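Workshop notebook, February

Hopkin cream, second round of strand tests. Started 9.40, finished a bit after 3.

The cream came from Wotach with a sheet saying it "reforms the curl memory of the hair". I have no idea what that means and neither did the rep when I rang. What I want to know is duller. Does a head of wavy hair hold its shape longer with this stuff than with the gel we already buy, and does it leave flakes? If it doesn't hold longer we shouldn't be paying more for it.

Setup as last time. Hair wefts from the Tevwood box, same batch, mid-brown, never coloured according to the label. I say according to the label as one of the wefts in the first round went a bit brassy after the clarifying wash and I don't think untouched hair does that. I've pulled that one out and marked it with red thread. Please don't use it for anything except practising foils.

All wefts washed twice with the plain shampoo, no conditioner, combed through wet, towel pressed. Wound on the grey rods while damp. 5 got the Hopkin cream and 5 got our gel. Cool air only until dry, then left on the rods until they felt cold. Last time I took them off warm and half the drop was my own fault, so the first round's numbers should be ignored. I've put a line through that page.

Hung them on the rail by the back window. Duyên Giáp read the lengths so that I wasn't the one measuring something I'd already made my mind up about. She didn't know which clip was which. I'd put the labels on the inside, and she says she didn't look.

What we got: straight off the rods, no difference either of us could see. After an hour the gel ones had dropped a little and the cream ones a little less. By early afternoon they were level, or so close that the ruler doesn't settle it. Two of the cream ones had gone fuzzy at the ends. One of the gel ones had as well, to be fair.

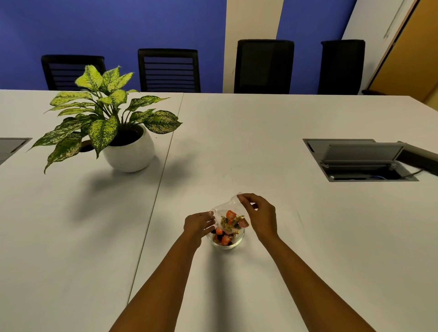
Flaking. Combed each one over black card. The gel left white specks, which we knew. The cream left fewer, but the card had a greasy look when tilted to the light and the comb needed washing between wefts. On a client that would mean a second shampoo sooner, probably. On very fine hair I'd expect it to go flat at the roots, though I haven't tested that and shouldn't write it down as if I had.

Duyên thinks the cream feels nicer in the hand. I agree with her. I also think that how it feels in the hand is what sells it, and that the smell does the rest. Next round I want both decanted into plain pots.

The leaflet claims 3,300 heads tested. Tested how? No mention of hair type, how long it was worn, or what it was compared with. I asked Wotach for the write-up and got the same leaflet again, as a PDF. It also says 100 per cent of stylists "noticed a difference". I noticed a difference too. It was greasier.

Heat. I tried one spare weft with the diffuser on medium, against my own plan, just to see. It came out with more bounce than anything on the rail. One weft, different drying, no partner to compare it with, so it means nothing yet. But if there's a case for this cream it may be in how it behaves with warm air, and we'd look silly having only ever tried it cold. Add to the list.

Also the room. The back window was open for part of the morning and I didn't note when. Damp air will drop a set faster than any product will hold it. Both lots were on the same rail so it ought to come out even, except that the cream ones were all at the window end. Stupid. Mix them up next time.

The Maltley pages on short curly cuts say to scrunch a cream like this through soaking wet hair, and ours went on damp. That could matter. I'm wary of chasing every way of putting it on until one gives the answer we want, though. One change at a time, and wetness comes after heat.

Cost. A tub is dearer than the gel and I used more of it per weft, because it won't spread thinly. Haven't weighed it. Should have. Put the small scales by the basin for round three and weigh the tub before and after each lot.

For round three:
plain pots, somebody other than me fills them
alternate along the rail
window shut, write the time down if anyone opens it
diffuser on medium for both products
weigh what's used
fine wefts as well if Tevwood will send some without making us buy another full box

Not ordering more Hopkin until that's done. I've told the front desk to keep the display tub for looking at and leave it sealed. If the rep rings again, ask what the heads were compared with and write the answer here, word for word.

Rods are soaking in the left basin. Red thread weft is in the drawer with the foils.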